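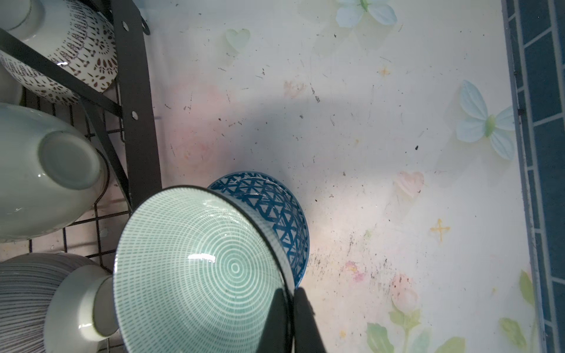

How do I stop my two arms from fighting each other when they both hold the same bowl?

Pick one arm to be the leader and let the other one go soft. If both try to hit an exact position, a tiny error in either one turns into a hard squeeze, and ceramic doesn't give.

More details from the original poster: I've been building this at the shared shop on Vasiliu since March, and I'm having a ball with it, but the handoff over the dish rack is driving me up the wall. One arm alone is fine. As soon as the second one closes on the bowl, the wrist motors start to hum and I get an overload error.

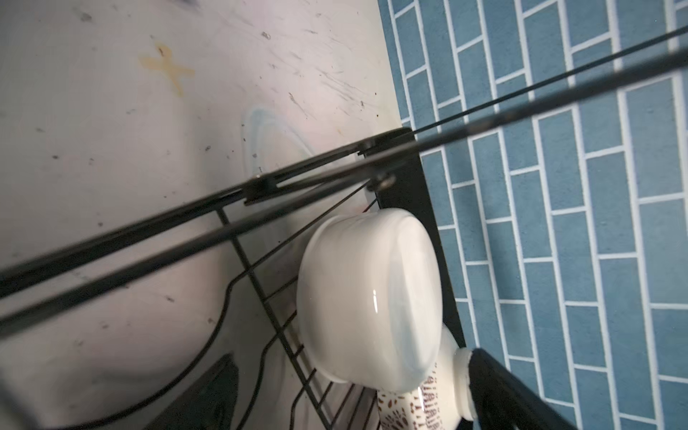 I've already redone the zero positions on both sides, and I slowed everything down to 60 percent. Same hum. Any ideas are welcome, even the embarrassing ones!
Safta Sârbu

Answer from Žydrūnas Lūse

Oh, I know that hum! Mine did it for weeks (I was using the Vekley controller then, but the idea carries over). Go through these in order and test after each one, or you'll never know which one helped.

1. Lower the torque limit on the follower arm until you can push it aside with one finger.

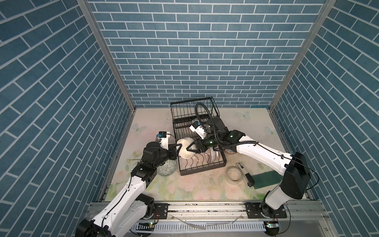 Do this with the arm holding nothing, and keep your other hand near the stop button.

2. Wait 3 seconds after the second gripper closes, then open the first one slowly. Start with a light plastic bowl, please.

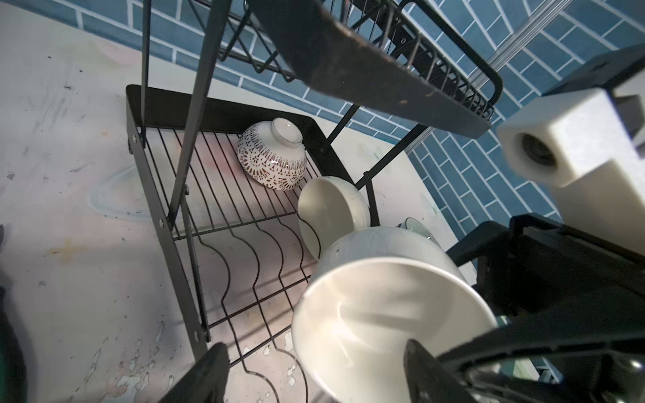 3. Measure the distance between the two bases again. Mine was set to 644 mm in the file and I'd moved an arm on a Saturday and forgotten.

Answer from jatitz

have you tried softer finger pads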